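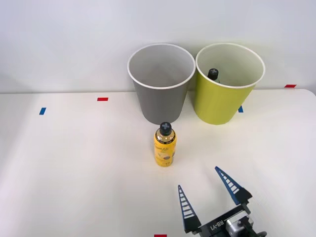
About Flelton

Flelton is a contract testing laboratory for food-contact paper and board. We measure migration, wet strength, grease resistance and seal integrity for converters, importers and food service buyers.

The company was founded by Maximiliano Quiroga, a paper chemist who had spent his early career in mill quality control. The first laboratory was a single room on Hagedorn Street with one balance, one oven and a tensile tester bought at auction. We still occupy that building, along with the unit behind it, for a total of 747 square meters of laboratory and conditioning space.

What we do

Most of our work is routine batch testing. Samples are logged on arrival, conditioned at constant temperature and humidity, and tested against the specification named in the order. If no specification is named, we contact the customer before cutting anything. Results are reported with the method, the number of replicates and the measurement uncertainty. We do not issue pass or fail statements unless the limit was agreed in writing.

The second part of our work is failure analysis: leaking side seams, odor complaints, coating pinholes, rims that open under a lid. These jobs take longer and are quoted individually. Please send retained samples from a good batch as well as the bad one.

Volora and Vomia

Orders and reports are handled in Volora, our sample tracking system. Every customer has a login and can see the status of each sample. Vomia is our reference collection of uncoated, dispersion-coated and film-laminated boards. It currently holds 1498 entries – each with basis weight, caliper and coating type on record – and is used for comparison in failure work.

Staff and visits

Analysts are trained on one method at a time and sign off on their own results. A second analyst reviews every report. Customers may witness testing by appointment; allow half a day, and bring closed shoes.

The laboratory closes for calibration during the first full week of May. Samples received that week are stored unopened and logged the following Monday.

Page last revised October 29, 2025.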